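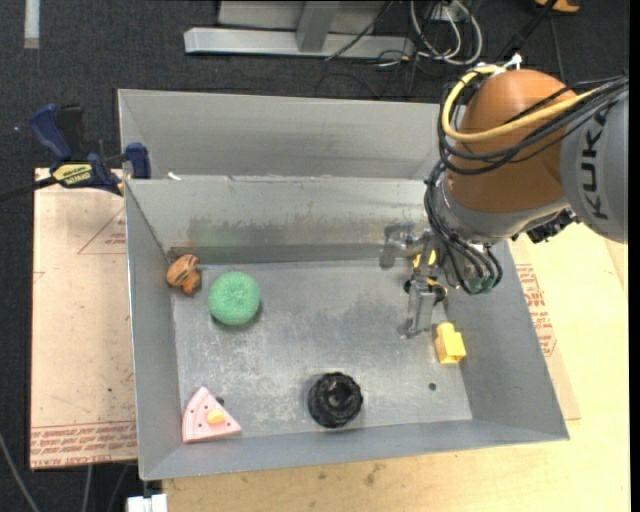 3.2 What ended up in the toy bins

Figure 3. One of the metal bins with five small toys on its floor, among them a green ball, a pink slice of cake and a yellow block.

I should say up front that I love this part of the study, so forgive me if I go on a bit. We had 594 toys in the Flindell collection by the end of February, and every one of them had to be sorted by what a person would call it at first glance. Easy, I thought. Then I met the cake.

The slice in Figure 3 is pale pink, with small dark dots on top and a yellow oval piece in the middle. Is it food? Is it a wedge? Our sorters at the Brovora site wrote down "cake" almost every time, but at Draltska we got "cheese" and "door stop" too — and I can't really blame them, given how little time they had with each toy. The green ball did much better. People called it a ball, or sometimes a sponge (it does have that coarse, speckled look), and we counted both as correct.

The glossy black one gave us the most trouble. It's round, with a bumpy, scalloped rim and a ring-shaped center, and we never settled on a name for it, so in Table 2 it's simply "black round, scalloped." I'd have liked something nicer! The little orange-brown figure with the dark stripes went into the animal group after a long back-and-forth, mostly on the strength of the stripes.

All told, the sorters gave us 2,064 names. We threw out blanks and anything we couldn't read, then merged spellings by hand, which took me most of two weeks and a lot of coffee. When a toy still had no clear winner after that, we kept its top 3 names and let them share the score. Toys with a plain shape and a single color, like the yellow block, hardly ever needed this. Food toys needed it all the time.

We tried the same sorting with the Vītola set later on, using the same instructions, and I'll get to those results in Section 4.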